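Packing-Floor mailing list
Posted by Zarmeena Rind, August 29, 2022
3 replies | 1 share

Re: the arm at station two

Uzma Farooqui wrote:
> Can someone from Unholm tell us how it is to work next to the arm?
> Our manager says we will get one in January and that no person will
> lose hours. My colleagues are worried, and I do not know what I
> should answer to them.

Dear Uzma,

I work at Unholm since six years, the last of them on small boxes. The arm picks the box from the table and puts it on the tray. Before, we did this by hand, and one person packed over 2,000 boxes in a week. My wrists are better now, I must say this first.

The narrow boxes are the difficult ones. They are light and the cardboard folds easily, so the grip setting has to be changed when the supplier changes. Tahira Siddiqui learned to do it from the Oprea manual, and then she taught the rest of us in two afternoons. 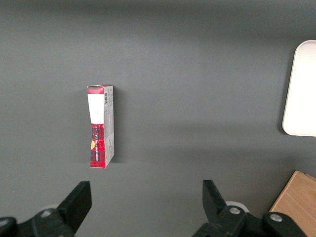 About the hours, I want to be exact. We were 42 people on the floor and we are still 42, but the evening shift became smaller and four persons were moved to days. For Sadia Lashari this was hard, as she has small children and the evening pay was higher. Please ask for this point in writing before January. We did not ask, and it took us 109 days to get an answer.

Also ask who will stop the machine. With us every operator may stop it and does not need to explain. In the first weeks some supervisors did not like this.

If your colleagues want to visit, please write to Rohani Yusof. She arranges it.

With kind regards,
Zarmeena

Contact the list owner | Back to top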